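Visit report: teleoperation floor at Trenar, afternoon session
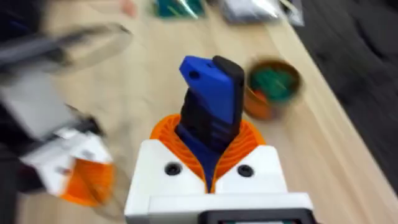

Wrist camera view with both arms over the table. The round container is to the right of the fingers.

The visit was arranged through Stelmakh, which supplies the gripper bodies and collars used on the Trenar benches. We had asked to see how demonstrations are recorded by hand, how long an operator takes to become useful, and what proportion of recordings is thrown out. We got reasonable answers to the first two and a partial answer to the third.

Trenar occupies the upper floor of a former print works. Reception is at the loading dock end, which the signage does not make clear. Sign-in was at 1:30 p.m. and the safety talk took ten minutes. Visitors stay outside the yellow tape when the arms are energized. Closed shoes are required and lanyards go inside the jacket.

Bench layout

Each bench carries two follower arms. The operator sits on the long side with a matching pair of leader arms, unpowered apart from the encoders, and moves them directly. The followers copy joint position with a slight lag. There is no force feedback. The operator watches the table and not the monitors, although the monitors are on for the benefit of the person labelling.

Every arm has a small camera at the wrist. The wrist view is the one Trenar cares most about, as the fingers stay in the same part of the picture whatever the arm is doing. It also suffers the most from blur. During a quick reach the wood grain of the tabletop turns to streaks and the opposite arm is little more than a smear of grey, white and orange. We asked whether blurred recordings are rejected. They are kept, provided the fingers are sharp enough at the moment of contact. The model will see the same blur when it runs on its own, and the team would like it to have met it beforehand.

Fingers and collars

The fingers on the gripper we followed are an unmatched pair, one bright blue with a flat, angled tip, the other black with horizontal grooves. The orange collar at their base is ribbed and flexible. Stelmakh's literature quotes a collar life in hours; Trenar replaces them on inspection and could not give us a figure. Our own bench units have lost two collars to splitting at the lower rib, and we were told to check the seating before blaming the part. We will do so.

Recording procedure

The target for the current task is 1000 accepted demonstrations. The count stood at 786 on the day. Recording runs in blocks of 100, after which the operator changes. A foot pedal starts and stops each take. If a take goes wrong the operator presses the pedal twice and the file is flagged, but it is not deleted. Flagged files are reviewed at the end of the block.

Of the flagged takes so far, 114 were put down to operator hesitation: the arm reaches the object, stops, backs off and tries again. Trenar has not settled whether these are harmful. One view is that hesitation teaches the model to hesitate. The other is that a set with no recoveries in it leaves the model with nothing to do after a missed grasp. They intend to train both ways and compare. We asked to see the comparison when it is ready and were told to write in September.

Objects are shifted between takes by the person labelling, following positions drawn by the software. Container contents are disturbed as well. Soft and translucent items, plastic bags in particular, were described as the hardest class for the wrist cameras.

Software

Recordings are handled by Isitz, an in-house tool. It time-stamps the camera streams against the encoder data and refuses to save a take if the drift exceeds the set limit. Playback is clear and scrubbing is fast. Export was slower than we expected and the progress bar is not informative. An earlier arrangement using Remar for storage was dropped over licensing costs.

Operator training

New operators spend their first two days on one arm only. Two-arm work starts on the third day, and their takes are not counted until the second week. The common fault is moving both leader arms at once when only one has a job to do. The idle arm then drifts through the other's wrist view.

Practical notes

Parking is metered on the north side and free behind the building after 3 p.m. The floor is carpeted and quieter than expected, and conversation at the benches is easy. Photography is permitted with prior approval. Groups are limited to six, and bookings are taken by email only.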